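Sendesstead Cell Planning Set – README

Data card and notes for the tabletop arm purchase 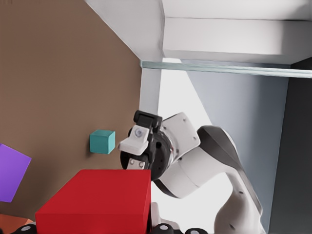
Simulated view of the arm and gripper with the small teal cube and the large red box.

What this is

The Sendesstead Cell Planning Set is a collection of simulated pick and place episodes together with the spreadsheets we used to plan one tabletop robot cell. It was put together to answer a budgeting question: which arm, which gripper and how much bench do we need to pay for, and what can wait until the next budget year. People have since asked for the episodes on their own, so both halves are now in one folder.

If you only want the episodes, skip to "Files." If you are working on a purchase of your own, the planning notes further down are probably more use to you than the data.

Version date: 26 September 2019
Maintainer: Renu Garg
Planning sheets: Meenakshi Pant
Simulation and rendering: Ifor Wogan
Review: Pushpa Kushwaha, Sneha Pandey

Contents in brief

Episodes: 797
Rendered: yes, all of them
Real robot data: none
Object types: cubes, boxes and flat panels in plain colors
Planning sheets: 2
Language of task text: English

Files

episodes/ – one folder per episode, with rendered images, joint positions and gripper state
tasks.csv – one line of task text per episode, with the object named by color and shape
layout/ – the scene files, one per bench layout
budget/equipment.csv – line items for the cell, with supplier, lead time and status
budget/running.csv – yearly costs, including spare finger pads, service visits and software
notes/ – meeting notes that explain changes to the two budget sheets

Episode folders are numbered but the numbers are not continuous. We removed episodes where the physics went wrong and did not renumber the rest, so that older notes still point to the right folder.

How the episodes were made

Each layout was built by hand in Gillska, our in-house scene tool, and then run with a scripted controller. Object positions were changed between runs. Objects vary a lot in size on purpose. One of the early questions was whether a single gripper could cover both the small parts and the large ones, and a set made only of small cubes would not have told us anything.

Viewpoints also vary. Some are level and some are tilted well over, and in many of them the arm covers part of the work area. We kept these. The mounting position for the real camera had not been settled when the runs were made, and camera brackets were a separate line in the budget.

Colors are flat and surfaces are plain. Do not use the images to judge how a camera will do with shiny or printed packaging.

What we were trying to decide

There were four open items when planning started in January.

Arm reach. A longer arm costs more and needs a heavier bench. We ran every layout with the short and the long reach setting. The short arm got to all of the marked pick positions except those in the back corners, and we moved the bins forward in the plan to match.

Gripper. Ambrosio quoted for a two-finger gripper and for a vacuum tool with its own pump. The vacuum option brought in an air supply, filters and a noise check, none of which were on the first quote. We budgeted for the two-finger gripper only. Boxes wider than its opening are pushed in the simulated tasks and are never lifted.

Enclosure. Flokau supplied prices for an open frame and for a closed one with clear panels. The closed one is in the plan. Note that its overhead beams reduce the height the arm can lift to, and this needs checking against the drawing before anyone signs for it.

Spares. Finger pads are listed at $13 each. The first order includes a full set of spares. Later orders go under running costs.

Notes on the budget sheets

Amounts are in US dollars and do not include sales tax. The status column uses four words: quoted, approved, ordered, dropped. Dropped lines stay in the sheet with their old price so the history can be read. Please do not delete them.

The line that has caused the most confusion is "integration day," listed at $945. It is the price for one day of one engineer on site. It does not cover travel, and it does not cover changes to the safety wiring. Sneha added a separate line for travel after the first review.

Training is listed twice, once for operators and once for whoever will maintain the cell. This is correct. They are different courses and are billed on different invoices.

We left a blank line for disposal of the old conveyor. No quote has come in.

Known problems

– Gripper state is logged one step late in the earliest episodes. The affected folders are listed in notes/.
– Contact between finger pads and large boxes is simplified. Grip force values should not be used to pick a gripper.
– Cycle times from the episodes are too good. The scripted controller does not wait for anything. We added a margin in the planning sheet, and the margin is a guess – change it if you have measured times.
– Glass and clear panels are rendered but have no effect on the simulated depth readings.
– Lead times were typed in from emails and some are out of date.

Suitable uses

Checking reach and bench layout, trying out a data loader, comparing camera positions, and showing a purchasing group what a cell of this type involves before money is committed.

Uses we would advise against

Safety assessment, final choice of gripper, and any claim about how the real cell performs. The prices are from our own quotes and will not hold for another site.

Changes and questions

Send corrections to Renu Garg with the episode folder or the sheet line in the subject. Changes to approved lines in equipment.csv need Pushpa Kushwaha's initials in the last column before they are merged.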